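Facilities Tickets > Furnishings > Soft goods
Reading time: 3 min

Ticket 153 - Throw pillow, lounge, edge fabric coming apart
Status: Open, waiting on part
Opened by: Vidar Åberg
Assigned to: Yavuz Türkmen
Site: Brirovham, ground floor lounge
Priority: Low

Reported problem
White throw pillow on the gray sofa is fraying along one edge. Loose threads on the seat after use. Cover was washed in April with the rest of the set and went back on the sofa the same day. No fraying noted at that time. Requesting repair or replacement.

Item details
Cover: Lebrun, off-white, square, zip closure
Insert: Bamier, polyester fill
Supplier: Jinano
Set size: 6

Log

Entry 1, Åberg
Trimmed the loose threads with scissors. More threads worked out within two days. Stopped trimming, as each pass takes the edge closer to the seam.

Entry 2, Türkmen
Please confirm which of the following applies:
a) the seam stitching has opened and the fabric is intact
b) the fabric itself is shredding and the stitching holds
Case a can be resewn on site. Case b needs a new cover. Also check whether the zip runs along the damaged edge. A zip pull left open in the drum will do this kind of damage.

Entry 3, Åberg
Case b. Stitching holds when pulled from both sides. Zip is on the opposite edge and closes fully. Insert shows no damage and no fill is coming through.

Entry 4, Türkmen
Zip ruled out for this pillow, but it could have been the zip of another cover in the same load. Checked the wash record: all covers went in together at the normal cycle with a full-speed spin. The care label calls for gentle cycle, low spin, cover inside out. Record does not say whether the covers were turned.

Checked the other 5 covers by hand. No broken threads, slight pilling on two of them. Those stay in service.

Also checked the sofa for anything that could catch the fabric. Ran a nylon stocking over the armrest, the back and the seat edge. No snags. Upholstery has a nubby weave but nothing sharp in it. Underside of the coffee table was checked as well - one rough spot near a leg, sanded with 200 grit. Unlikely to be related, the pillow does not normally go under there.

Entry 5, Türkmen
Temporary fix attempted on a short section: fray sealant on the thread ends, left overnight. The treated section dried stiff and is scratchy to the touch. Not acceptable on a pillow people lean on. Rest of the edge left untreated.

Entry 6, Åberg 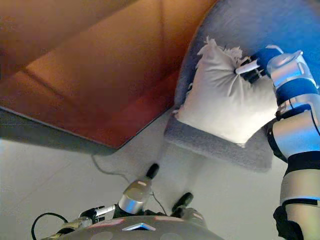
Throw pillow at the gray sofa, upper edge frayed. Fabric bunched at the top right corner.

Entry 7, Türkmen
Claim sent to Jinano on Jun 15, 2026. Asked for one cover only, same size, same off-white. Insert will be reused. If the shade has been discontinued, the fallback is a full set of covers, and that needs a separate approval - Vidar to decide.

Until the part arrives:
- Do not wash the damaged cover.
- Do not pull or cut threads.
- Wash the remaining covers inside out, zips closed, gentle cycle, low spin.

Care instructions in the laundry room updated to match.

Tags: pillows, covers, laundry damage, lounge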